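Search this site
Enter keywords
3 min read

Progress report to the Cenmont Fund: two-arm cloth handling, Malthorpe site
September 9, 2026
Prepared by Maarja Kivi

Work since the June report

The grant pays for one question: can a two-arm robot learn to handle soft items from demonstrations when we add the wrist cameras to the head camera? In June we had the arms running and very little data. We now have 284 demonstrations of the cloth task that passed review, and a first trained policy. We call the policy Teso in our notes and in this report.

Brisa Escobedo and Hauke Wunderlich recorded the demonstrations. Golshifteh Mazandarani reviewed them and rejected any in which a gripper lost the cloth and the operator had to start over. Review took longer than planned and pushed training back.

The task uses both arms. Each gripper takes one side of the cloth, and the arms then have to move together so the cloth stays lifted and does not twist. Most of our early rejects came from the arms moving at different speeds. Uzma Lodhi changed the controller in July so that the slower arm sets the pace, and the reject rate dropped after that. 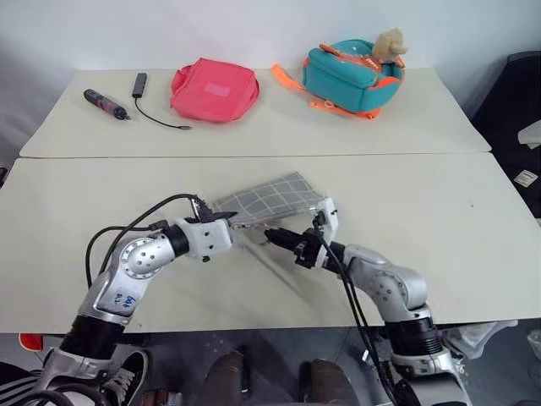 Both grippers holding the gray checked cloth above the near table.

The back table holds everyday items, including a backpack and a pink-red pouch. We leave them in view during recording. A policy trained only against a bare background did poorly for us last year, and we did not want to repeat that.

Wrist cameras

The head camera gives a good view of the table, but the grippers can hide the edge of the cloth at the point of contact. The wrist cameras look past the fingers and pick up the edge as the gripper comes in. They also blur when the arm moves fast. Hauke tested slower approach speeds, and we have settled on one that keeps most images usable without making each demonstration too long.

We trained Teso twice on the same 270 demonstrations, once with the head camera only and once with all cameras. The other 14 were held back for checking. The version with wrist cameras places its first grasp closer to the cloth edge on the held-back set. It still makes mistakes when the cloth starts far over to one side, and we have few demonstrations of that case.

These are offline results. Trials on the arms have started, but we have not run enough of them to report a success rate.
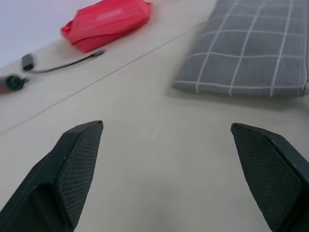
Problems and next steps

The Mirzaei storage server filled up in August and we lost 2 days of recording. Older raw video has been moved off it, and Uzma now gets a warning before space runs low.

For the next period we plan to:

- record more demonstrations with the cloth near the table edges
- finish the trials on the arms and report success rates for both versions
- add a second cloth with no pattern, to see how much the policy depends on the grid lines

Spending is within budget. We ask to move $3000 from travel to spare gripper pads and cables. Please send your answer on this to Maarja Kivi, who will pass it on to purchasing.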